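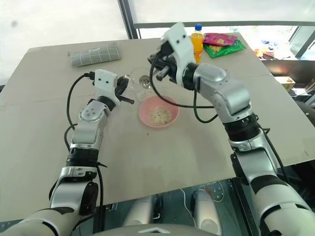 Snack table, pink bowl in the middle with the clear container behind it

Ticket 1674
Subject: Cereal crumbs all over the snack table again
Opened by: Divya Iyer
Location: Lowther building, window table (asset tag 926)
Priority: Low, but my sleeve disagrees
Status: Open, waiting on parts

Tuesday, 9:10 am
Hi all, me again! I'm reopening the crumb business from ticket 1206, which got closed in May when we swapped the old tin for the pink plastic bowl. The bowl is a big improvement and I love the colour, but we're still getting bits on the tabletop whenever cereal goes from the bowl to anything smaller. I put my elbow in some this morning while I was reaching for the orange drink and then carried it around on my cardigan for an hour.

What I've already ruled out: it isn't the snack bags. Both of them (the pink one and the green one under it) live at the back beside the bottle, and I've picked them up and shaken them over a sheet of paper. Nothing. It also isn't the cereal being extra dusty, as I opened a fresh box from the Grolodon order and sieved a scoop of it at home. Hardly any dust. My partner thinks I've lost it.

9:45 am
Tried pouring straight from the bowl. Bad idea, don't do this one. The rim is rounded, so the cereal comes over in a wide sheet and half of it misses. I tried going slower and it just sat there, sat there, and then all went at once. Wiped up, started over.

10:30 am
Moved on to a spoon. Much better for aim, much worse for patience. A dessert spoon heaped up loses a few flakes off the sides each trip, and a level one loses pretty much none, but you're there all morning. I'm putting level spoonfuls down as the temporary workaround. If you're the sort of person who heaps, please heap over the bowl and give it a little tap before you set off.

11:20 am
Somebody in the hallway (sorry, I didn't catch your name, you had the good scarf on) suggested the distance was the trouble. So I tried the container right up against the bowl, touching, and then a hand's width away. Touching wins easily! Anything that falls short lands back in the bowl where it belongs. With a gap, it lands in the gap. I felt a bit silly writing that down but it's a log, so in it goes.
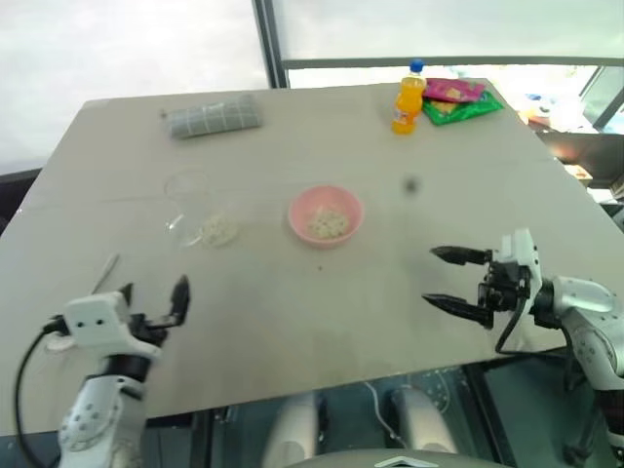
Pendusdale Shared Kitchens & Supplies: Snack Table Team

Look just in front of the pink bowl, on the near side, and there are the tiny crumbs. There's a little cereal in the clear container to the left of the bowl too. The grey cloth with the white grid lines is over at the far left, well away from the crumbs, and I'd like it to stay there, please, it's a pain to shake out. The orange soda and the snack bags are down the other end and can stay put as well.

1:15 pm
Rang Nemeck about a tray. They do a shallow one with a lip that would fit under the bowl and the container together, and they have it in grey or white. I asked for white so the crumbs show up less, then changed my mind and asked for grey so the crumbs show up more and get wiped. Grey it is. The lady on the phone was very patient with me. They'll also throw in a small scoop with a pointed front, and that might sort out the whole heaping question by itself.

1:40 pm
Cleaning note for whoever's on next: dry cloth first, and sweep towards yourself into your hand. A wet cloth turns the small bits into paste and then they stick (ask me how I know). Give the bowl a wipe around the outside as well, it collects dust under the curve.

3:05 pm
Trays are coming on the next supplies run. Until then could everyone please:

Keep the container touching the bowl when you fill it
Use level spoonfuls
Leave the drinks and snack bags at the back
Brush up before you wander off, even if it's only a few crumbs

I'm leaving this open till the tray and scoop turn up, and I'll redo the spoon test with the scoop and add what I find. If you've got a better trick, put it in the comments or come and find me, I'm at the desk nearest the kettle until four most days.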